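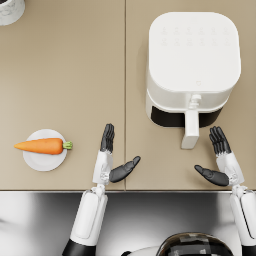 Reading time: 4 minutes

Chapter 7
Moving Air: How Heat Gets Into Food

Put your hand near a radiator on a cold January morning and you will feel warmth well before you touch the metal. Stand in front of a hairdryer set to the same temperature and you will want to step back rather quickly. Why should that be, when the air is no hotter in one case than in the other? Most of this chapter hangs on that question, and if you keep it at the back of your mind as you read you will find the harder parts (and there are one or two, I'm afraid) a good deal friendlier.

In Chapter 6 we spent a long time with saucepans. We saw heat creep along a metal spoon from one end to the other, each bit of the spoon warming the bit beside it, and we called this conduction. Now we leave the hob behind and turn to ovens, where the food mostly sits surrounded by air. Air is a poor conductor. That is why a woolly jumper, with all its little pockets of trapped air, keeps you so comfortable, and it is also why you can reach into a hot oven for a moment to take out a cake, whereas you would never dream of putting your hand into boiling water at 100 degrees, even though the oven is a great deal hotter.

So how does anything ever get baked? Partly by radiation from the hot walls, which we shall come to in the next chapter, and partly by convection, the carrying of heat by a gas or liquid on the move. Warm air rises, cooler air sinks to take its place, and round it goes. In an ordinary oven this happens gently and by itself, and we call it natural convection. Add a fan and we have forced convection, which is a much brisker business altogether. A fan oven works this way, and so does an air fryer, which is really a small oven with a strong fan and very little empty space to heat.

The still layer

Every object sitting in air wears a sort of thin coat. The air right up against its surface hardly moves at all, and heat has to struggle through this layer by conduction before it can reach the object itself. We call it the boundary layer. A potato put into a hot oven cools the air next to its skin, and that cooler air clings on and shelters the potato from the hotter air beyond. Blow on it hard and the coat gets thinner, so the heat arrives faster. You do the very same thing the other way round when you blow on a spoonful of soup - and I suspect you were doing it long before anybody gave you a textbook.

The same idea explains why cooks tell you not to crowd the tray. Chips piled in a heap share one big coat between them, and the moving air never finds its way to the ones in the middle. They steam in their own damp and come out pale. Spread out, each one meets the air on nearly every side.

A tale of two bakers

Ayane Iwasaki and Kohei Nakajima shared a kitchen in the market town of Sugiyama, and for years they argued over a recipe for seed biscuits. Hers took 20 minutes. His, from the same bowl of dough and with the dial at the same mark, were dark at the edges well before that. Each was sure the other's oven was faulty. Hers had no fan and his did, and once they had set his dial a little lower the quarrel was over, though I gather they went on disagreeing about the seeds.

Before you read on

You will need to be happy with the difference between heat and temperature (Section 2.1) and with reading a cooling curve (Section 4.3). If either feels rusty, do go back and spend ten minutes there first.

Words to look out for in this chapter: natural convection, forced convection, boundary layer, surface area, evaporation, browning.

7.1 Why warm air rises

We begin with a paper spiral, a length of thread and a warm radiator. Cut the spiral from a circle as wide as your hand, hang it by its centre well above the radiator, and let it settle before you start to watch.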